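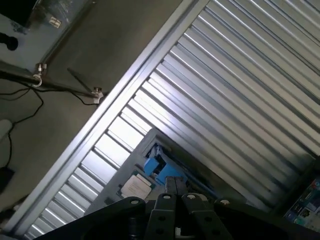
Robots on the kitting benches: your questions

G'day all. I'm Nomvula Moodley and I look after kitting at Gunnlaugsson's Jadthorpe site. Since the arms went in I've been asked the same handful of questions in the tearoom, in the car park and once through a toilet door, so I've put the answers on one page. I'll keep adding to it. If yours is missing, grab me or drop a note in the box next to the roster.

What do the arms do all day?

They pick parts and put them into trays, or take them back out when a kit gets rejected. The grey trays are the same ones we've always used, and the blue plastic pieces you see in them are what most of the early programs were written for (nice stiff corners, easy to grab). The arm comes in with its two fingers, closes, lifts, moves over, lets go. Then it does it again. If you've done a full shift of kitting by hand you'll know why I'm not sorry to hand that bit over!

There are two arms at the moment. Everything else in the room is still us.

Is anyone losing their job?

No. I asked this one before I agreed to have anything to do with the project, and I asked for it in writing. The letter from Steinar Ladefoged is pinned up in the tearoom and you're welcome to take a photo of it. It covers everybody who was on the kitting roster when the arms arrived, casuals included.

What it doesn't say is that we'll hire the same number of people in future, and I'd sooner tell you that than have you find it later. When someone retires or moves on, the spot might come back as a different job. That's a fair thing to be cranky about. I've been a bit cranky about it myself, and I've raised it at both site meetings.

So what has changed for the people on the floor?

More than I expected, to be fair. The big ones:

You rotate more. A turn minding the arms is 45 minutes, then you swap to checking, labelling or the hand bench. We tried longer turns and people's eyes glazed over.

There's less reaching and twisting. My right shoulder has been very grateful.

There's more looking. You're watching for a part that's sat crooked or a card that's facing the wrong way, and that's a different sort of tired. Gunther Wendt reckons he's more worn out after a day of watching than he ever was after a day of packing, and a couple of others have said the same. We've added a short break in the afternoon and I'm pushing for another.

And the talking has dropped off. The hand bench used to be a row of us side by side having a yarn all morning, and now we're more spread out. I don't have a fix for that one yet. Suggestions very welcome.

Are they faster than us?

On the easy kits, no, not really. A good person on a good day beats them. But they keep the same pace straight through, so the total at the end of the shift comes out higher. We used to plan on 500 trays from the kitting benches and now we plan on up to 800, with the same headcount. That's the whole room, people and arms together, so please don't let anyone tell you the arms did 800 by themselves.

What are they bad at?

Ha – how long have you got? Thin bags. Anything floppy. Cables are a pain, they curl whichever way they like. Flat cards are hit and miss, as the fingers need an edge to get hold of and a card lying flush doesn't offer much of one. All of that stays on the hand bench for now.

They're also no good at noticing. If a batch of parts feels a bit off, a slightly rough moulding or a clip that doesn't snap like it should, one of us will say so. The arm will cheerfully pick the lot. We sent back a whole carton in April after Ruxandra Onu didn't like the feel of the first handful, and she was spot on.

Do I have to learn to program?

Nope. Everyone on the roster does the basic session: start, pause, stop, clear a dropped part, call for help. If you'd like to go further there's the second level, where you teach new positions and change which tray goes with which job. It comes with a pay step. Tiina Leinonen runs those sessions at our Plorkbridge site and she's very patient (I was her slowest student and she's still speaking to me). Travel is paid and so is your time.

If you're not keen, that's fine too. It won't be held against you at review.

What if a part gets dropped or jammed?

Pause it first. Always. Wait for it to stop moving, then open up and take the part out with your hand. Don't try to nick it out from between the fingers while the thing's running, even if you've seen me move quickly. A dropped part goes in the check bin and not back in the tray. Write it on the sheet – I do read the sheet.

Is it recording me?

The small camera is there for the job at hand, so it looks at the tray and the parts. You'll get your hands in shot now and then when you're clearing something. The agreement says footage can't be used for timing people or for discipline, and it's in the same folder as Steinar's letter. If a supervisor ever quotes it at you, come and see me straight away.

Are we getting more of them?

There's talk of one for the Hitbridge orders, which are mostly repeat kits. It hasn't been approved. If it goes ahead, the people who pack Hitbridge now will be asked about the layout before anything's bolted down. Last time we were shown the bench after it was built, and we ended up shifting it twice.

Can I bring my kids in to see them?

Yes, on family day, behind the yellow line. Closed shoes please!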